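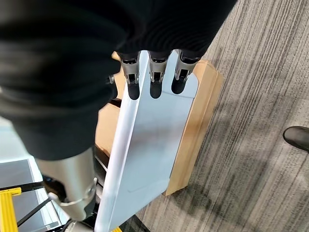 Contrôle de mars, cellule de tri Testero
Rempli par : Hạnh Phan. Relu par : Yanti Hartono
Local Vorevness, poste moquette

Bon, je reprends la trame de Yanti et j'ajoute mes commentaires au fur et à mesure, comme d'habitude c'est un peu bavard (désolée Yanti !).

1. Arrêt d'urgence
Testé depuis le pupitre et depuis la télécommande, machine en position repos. OK
Commentaire : la télécommande était encore rangée dans le tiroir de Vũ. Sa place est au crochet, je l'y ai remise.

2. Compteur de cycles
Relevé : 2,094. OK
Commentaire : on change les embouts des doigts tous les 200 cycles et le dernier changement est bien noté dans le cahier. J'ai passé l'ongle sur chaque embout, pas de coupure, pas de caoutchouc qui se décolle. Il reste 4 embouts neufs dans la boîte, il faut en recommander chez Rudelura avant le prochain contrôle.

3. Manchons textiles
Couture, tenue au poignet, absence de fil tiré. À SURVEILLER
Commentaire : côté droit, le tricot a tendance à remonter quand on enchaîne les prises vers le bas. Je l'ai redescendu à la main, bras hors tension évidemment. Merci de vérifier que la maille ne vient jamais se coincer dans les articulations !
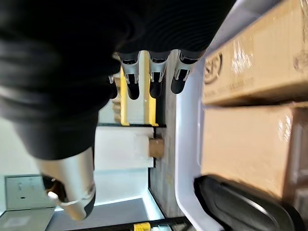 Point 3, main : manchon noir en place, doigts vers le bas, pouce dégagé.

4. Vis des phalanges et du poignet
Passage au tournevis dynamométrique, marquage au vernis. OK sauf une
Commentaire : une vis du pouce gauche avait pris un peu de jeu, resserrée et remarquée. Si elle rebouge le mois prochain, on met du frein-filet et on n'en parle plus.

5. Câbles
Gaines, connecteurs, rayon de courbure. OK avec réserve
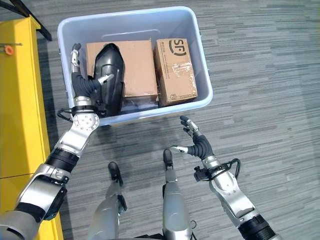
Les câbles de poignet, c'est mon dada, alors je m'étends un peu. Il faut assez de mou pour que la main tourne à fond, mais pas au point que la boucle aille se promener partout. Côté gauche, quand la main plonge dans le bac pour saisir la coque noire, la boucle pend par-dessus le rebord, et c'est précisément le genre d'endroit où une gaine finit par s'user. Je n'ai rien trouvé d'abîmé au toucher, mais je propose un petit collier souple un peu plus haut sur l'avant-bras. Vũ préfère raccourcir la boucle, on en discute avant de couper quoi que ce soit, s'il vous plaît. Pour le bras droit, même contrôle, rien à signaler.

6. Zone au sol
Appuis, moquette, distance au mobilier. À CORRIGER
Commentaire : le bac est trop près de l'armoire jaune à mon goût, le bras gauche travaille tout contre. Je voudrais 15 cm de plus et un repère au ruban adhésif, parce que chacun repose le bac à son idée. Et gardez vos pieds hors de la zone quand les bras sont sous tension, moi comprise, je m'y prends régulièrement.

7. Essai de reprise
Ouverture et fermeture des deux mains à vitesse réduite, puis une prise à vide de chaque côté. OK
Commentaire : un petit claquement à la fermeture de la main gauche, entendu une seule fois. Je le note quand même.

Reste à faire
Commande embouts : Hạnh
Collier ou boucle plus courte : Hạnh et Vũ
Ruban au sol : Yanti, si tu as encore le rouleau large
Remise en service autorisée à vitesse réduite jusqu'à ce que le point 6 soit réglé.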